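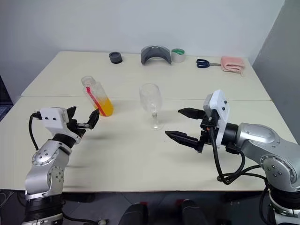

Room 416, the cream table: bottle, stemmed glass and tape.

Geltwood House Residents' and Tenants' Board
Forum: Shared Rooms > Kitchens and Tables
Thread: Marking of drink bottles in Room 416

geltwood_rooms (moderator)
Posted 9:05 am

Members are invited to comment on the marking of bottles kept in Room 416. The present wording of the room guide, at item 7, states that any bottle left for shared use "should be clearly marked". It does not say where the mark should go, what it should be made of or what it should tell the reader. Several tenants have asked for something more definite before the guide is reprinted in January.

The bottle in the photograph carries a narrow red strip down its side, from the shoulder nearly to the base. Other bottles in the building are marked on the cap. The Zarkell shelf uses paper tags on string. I would ask that members state a preference for one method and confine their remarks to bottles and glassware. The matter of the dishwasher has its own thread.

levum_stores
Posted 9:40 am

Levum prefers the side strip. It can be seen when a bottle is standing upright on a table or a shelf, and it stays with the bottle when the cap is removed. Our own stores have used coloured strips for some time and we have no wish to change.

We would add that the guide should require the name of the contents in writing. The liquid in the photograph is a bright yellow-orange. A person entering the room could take it for cordial, juice or something not meant for drinking. Colour is not a label.

northstair_tenant
Posted 10:12 am

I must respectfully disagree with the previous post as to the strip. Our bottles are stored in a deep drawer, standing up, and the only part anyone can see is the top. A strip on the side requires each bottle to be lifted out before it can be identified. A mark on the cap can be read at once.

I agree that contents should be written down.

tseng_glass_account
Posted 10:30 am

A comment on the glass, if it is in order. Stemmed glasses were supplied to Room 416 under the Tseng account for receptions. The guide asks that they be returned to the cupboard after use and that tumblers be set out for everyday drinks. I note one standing near the middle of the table beside the bottle. Could the moderator confirm whether stemmed glasses are now permitted on ordinary days?

geltwood_rooms (moderator)
Posted 10:51 am

The guide has not changed. Stemmed glasses may be used in Room 416 by any tenant who has booked the table, provided they are washed by hand afterward. They are not to be stored on the table.

second_floor_desk
Posted 11:20 am

Our office would support either method, but not both. Last winter we had bottles with a green tag meaning one thing and a green cap meaning another, and the contents of a good bottle of lime cordial were poured down the sink as a result.

May I also ask that the tape be kept in one place? We have replaced the roll with the green core more than once, and on each occasion the old one was later found behind something. A hook by the door would be a modest expense.

levum_stores
Posted 11:34 am

In answer to northstair_tenant: caps are interchangeable across most of the bottles in our stores. Once two bottles have been washed together, there is no assurance that each cap has gone back to its own bottle. A mark on the cap then identifies the cap and nothing else. We regard this as a serious objection where drinks are concerned.

northstair_tenant
Posted 11:58 am

The objection is a fair one, though it is answered by marking the bottle after washing and filling, and removing the mark when the bottle is emptied. I set out below the procedure followed by our office, and would be content to see it adopted.

1. Wash the bottle and the cap separately in warm soapy water. Pay attention to any ribs on the side of the cap, where grime collects.

2. Dry both fully. Tape does not hold well on a damp surface.

3. Fill the bottle, fit the cap, and lay a short rectangle of red tape on the flat top. It may sit off-centre and fold over the rim, as on the frosted white cap shown with this step; a neat result is not required. The example could do with another wash under step 1, as the side of the cap is slightly grimy.
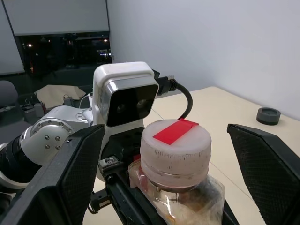 4. Write the contents on a separate label and fix it to the body of the bottle, below the shoulder.

5. When the bottle is emptied, peel off the tape and the label before it goes to the sink.

second_floor_desk
Posted 1:15 pm

Step 4 appears to concede the point to Levum. If a label must go on the body in any case, I do not see what the tape on the cap adds for those of us who have no drawer.

northstair_tenant
Posted 1:27 pm

It adds that the bottle can be found without lifting out its neighbours. I accept that this is of little interest to an office with open shelves.

I would also mention clear plastic bottles whose sides have begun to crinkle. A long strip will lift along the creases. The flat top of a cap presents no such difficulty.

levum_stores
Posted 1:49 pm

A bottle that has creased badly enough to shed its label should be put in the recycling. We do not consider this a sound basis for a rule. We do, however, withdraw our objection to tape on the cap, provided the written label remains compulsory and the guide states plainly that the tape is optional.

zarkell_shelf
Posted 2:20 pm

Zarkell asks to retain its string tags. They have given no trouble, can be reused, and leave no residue.

tseng_glass_account
Posted 2:36 pm

No view on tags. I would ask only that adhesive labels not be placed on the stemmed glasses. Residue was found on one at the last stocktake and took a good deal of rubbing to shift.

geltwood_rooms (moderator)
Posted 4:10 pm

I thank members for their contributions. The following draft will replace item 7:

"Any bottle left for shared use in Room 416 must carry a written label on its body naming the contents. A reusable tag may be used in place of an adhesive label. Tape on the cap is optional and must be removed when the bottle is emptied. No tape or label is to be placed on glassware."

The request for a hook has been passed to the building office. Comments on the draft may be posted until the 16th, after which the thread will be locked.

second_floor_desk
Posted 4:22 pm

Supported — subject to "written" being changed to "written or printed". Our label maker was not cheap.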